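Open Day at the Urio Kitchen Lab: Your Questions

Posted by Neema Sang, open day coordinator 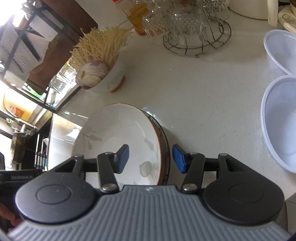 We're opening the doors again on September 7, 2024, and the mail has already started coming in, so I've put the most common questions in one place. The Urio kitchen lab is where the Trinano project records everyday kitchen work by hand, so that a robot arm can later learn from it. If you come by, you will get to try the hand-held gripper yourself, and the first thing most people want to do is go for the plates. I can't blame them! A white plate with a thin brown rim, standing up on its edge between two blue finger tips, looks like the easiest thing in the world to pick up. Please do try it. Then try it again with the dark-rimmed dish leaning behind it and see how differently you have to turn your wrist.

THE BASICS

What is the open day, exactly?

One long, friendly day of demonstrations and hands-on turns. There are three stations. The kitchen station is the hand-held one, the arm station has our robot arm, Clundari, working through a set of tasks, and the screen station is where you can see recordings being sorted and checked. You can start anywhere.

When do you open and close?

Doors open at 10 in the morning and the last turn at the kitchen station starts at 4 in the afternoon. We pack up at 5. Clundari gets a break over lunch (so does the person running it), so if the arm is what you're coming for, plan on the morning or after 1:30.

Do I need a ticket?

It's free, and you only need to book if you want a guaranteed turn with the gripper. There are 41 booked turns. Once those are gone we run a walk-up line, and in past years it has moved pretty quickly.

How long should I plan to stay?

An hour gets you through all three stations if you don't stop to chat. Most people stop to chat.

AT THE KITCHEN STATION

What will I be doing with the gripper?

You hold it from behind, look out between the two fingers, and use it in place of your own hand. We give you a short task and you do it at your own speed. Typical ones are picking up a plate and setting it in a rack, moving a bowl from one side of the counter to the other, or taking a garlic bulb out of a bowl of vegetables without bringing everything else along. Each turn runs 7 minutes, and you can usually get four or five tries in.

Is it hard?

It's harder than it looks and easier than you fear. The first minute is nearly always clumsy. You lose your thumb, basically, and all the little things your palm does for you. Somewhere in the second minute people stop thinking about the tool and start thinking about the plate, and I love watching that happen. Shoulders drop, and the talking stops.

Which tasks do people enjoy most?

Mushrooms. We put enoki out last year and they were a huge hit – long, thin, soft, and completely unwilling to be picked up one at a time. Close the fingers too firmly and you squash the stems. Close them too lightly and you get nothing. One visitor spent her whole turn on a single bundle and then went straight to the back of the line to have another go.

Why a kitchen and not a factory?

Factories already have robots that are very good at doing one thing to one part. Kitchens are messy in a way that interests us much more. Things lean on each other. Clear glass sits next to shiny metal. A plate may be upright today and in a stack tomorrow. We want recordings of ordinary clutter, so we don't tidy the counter much before we start.

Can I break something?

Yes, and you wouldn't be the first! The plates are ordinary ones and we keep spares. If something does fall, step back and let one of us sweep up. You won't be charged and you get your remaining time back.

Does it matter that I'm left-handed?

Not a bit. You can hold the gripper in either hand, and we're always happy to have more left-handed recordings. Tell the person at the station before you start so it gets noted on the sheet.

AT THE ARM STATION

What does Clundari do?

Clundari is a single arm on a fixed base. On the day it will be clearing a small table: cup, plate, spoon, bowl, in whatever order it settles on. Between rounds we ask visitors to lay the table again however they like. Kids are wonderful at this. They come up with arrangements that none of us would think of, and you learn a lot from how the arm copes with them.

Will it work every time?

No. It drops spoons. It sometimes reaches for a plate, stops, backs away and goes in again from the other side. We leave all of that in and we don't run a special easy version for guests. If you see it get stuck, ask the operator what they think went wrong, and you'll probably get a good answer and possibly a drawing on the whiteboard.

Is it controlled by a person?

During the table clearing it's running on its own, with an operator standing by the stop button. At 11 and again at 3 we switch it over and drive it by hand for 15 minutes, so you can compare the two. The difference in rhythm is really something to see.

How close can I stand?

There's a yellow line on the floor and everyone stays behind it while the arm is powered. When you're invited in to lay the table, the arm is parked and switched off first. Wait for the operator to wave you in, even if it looks still.

AT THE SCREEN STATION

What is there to see?

We sort our recordings in a program called Ruvar, and you can sit down and try a bit of it yourself. You watch a short clip, mark where a grasp starts and where it ends, and say whether the object got where it was going. It sounds dry. Give it five clips and you'll be arguing with the person next to you over the exact moment a plate leaves the counter.

How many recordings do you have?

The kitchen set stood at 2948 when I wrote this page. A good share of those are plates and bowls, and we'd like more soft food and more glass.

Will my turn be recorded?

Only if you say yes. There's a form at the desk, one page, in plain words. If you'd like to try the gripper without being recorded, just tell us and we'll switch recording off for your turn. You still get the full time.

I said yes and changed my mind. What then?

Your form has a number on it. Send us that number within 30 days and we'll delete the recording. You don't have to say why.

BRINGING OTHER PEOPLE

Is it suitable for children?

Very much so. The gripper is a comfortable size for most kids from age 6 up, and younger ones can help lay the table at the arm station. Children need an adult with them at all three stations. Recording is off for anyone under 18, with no exceptions.

Can I bring a school group?

We'd love that, but please write to us before you do. The kitchen station fits four people comfortably and gets cramped after that, so we split classes up and rotate them. Teachers can also ask for a separate morning later in September, when it's a lot quieter.

Is the building accessible?

All three stations are on the ground floor with step-free entry from the parking lot side. The kitchen counter is standing height, but we set up a lower table with the same kinds of dishes on it. There's a quiet room next to the desk if you need a break from the noise, and the noise is mostly people cheering for spoons.

Are dogs allowed?

Service dogs, yes. Other dogs, sorry, no. There's food at floor level more often than we'd like.

A FEW LAST ONES

Can I take pictures?

Please do, of the stations and of your own group. Ask before you photograph other visitors, and don't use flash near Clundari, as it throws off the cameras.

Is there food?

Coffee, tea and water at the desk. Nothing on the kitchen counter is for eating, however nice the mushrooms look.

What should I wear?

Anything you'd cook in. Long loose sleeves get in the way of the gripper, so bring something you can roll up.

Can I help out?

Yes! We still need two people to greet visitors in the afternoon and one person who doesn't mind washing plates. You'll get lunch and an unhurried turn on the gripper after closing.

My question isn't here.

Write to the open day address on the contact page and put "Urio" in the subject line. I read all of those myself and usually answer the same evening.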